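Ticket 1219: Zirkley gripper drops toy veg
Status: open, sadly

Firmware 6 on the Radurus arm, Stumholm kitchen. With the old Dufour jaws, 200 picks and 10 drops. The Zirkley is billed as an upgrade, and so far it has mostly upgraded my floor time. Lowered grip force, no change. Swapped the cable, no change, though I felt busy. Next up: fingertip pads. 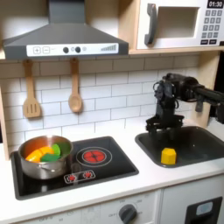
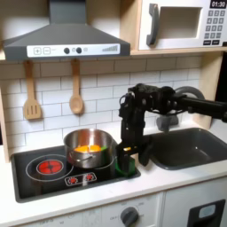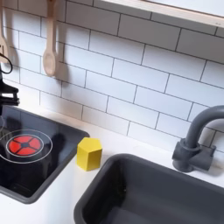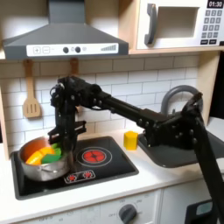 Attached: gripper at the play kitchen, 4 views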